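Search this site Search Menu

About Us — Bindero

Hi, I'm Silvia Krajčí, and I started Bindero with Esben Brøndum after we'd both spent too long watching robots do beautiful things to wooden blocks. We wanted to see one take apart a real computer, the kind with scuffs and dust and a screw that the last owner put in crooked. So we rented a room, bought a pile of retired office desktops, and got going!

We're a small research company (there are 5 of us now, counting Mogens Zoëga, who came for a summer and kept his desk). What we work on is disassembly. Old computers are full of parts somebody could use again, and most of them get shredded because taking them apart by hand is slow. A robot could help, but a robot that follows a fixed script is useless the moment it meets a case it hasn't seen before, and every case in our pile seems to be one of those.

Our method is called Tusteck. The name came off a whiteboard and I've given up trying to change it. The idea is pretty simple to say out loud: the arm learns from a person guiding it, but we only keep the last little stretch of each reach, the part where the fingers are close to metal and things get tight. Getting across the room to the computer is easy, and ordinary motion planning does it fine. Those last two inches are where the trouble lives, so that's where we spend our training data. We have 3816 guided reaches so far, and Ingvar Þorgeirsson has watched every one of them, some of them twice.

What did we find? When we trained on whole reaches, the arm got lovely and smooth in open air and then bumped into brackets. When we trained on the close-in part alone, with the wrist camera as its main view, it did much better on cases it had never met. We ran 100 trials each way, on the same computers, and the bumps dropped by half. Cables are still our big headache — they droop, they hide behind things, and they look different every time. I'd love to tell you we've cracked that one, but we haven't.
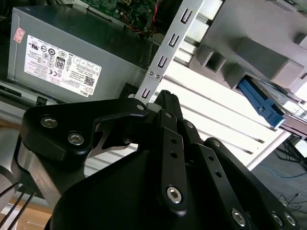 Wrist camera view, reaching in between the power supply and the drive cage.

I like showing people that view because it's what the arm has to work with. The fingertip is almost at the bracket, and a good part of what the camera sees is the gripper itself! Ingvar Zoëga (yes, we have two Ingvars, and yes, it gets confusing) is working on how much of that the model should learn to ignore.

Next up is Marnard, our second setup, which we hope to have running in November. If you've got old desktops, or opinions about cable handling, come say hi. Esben makes the coffee and I'll show you around the bench.

Sign up for our newsletter
Enter your email address Subscribe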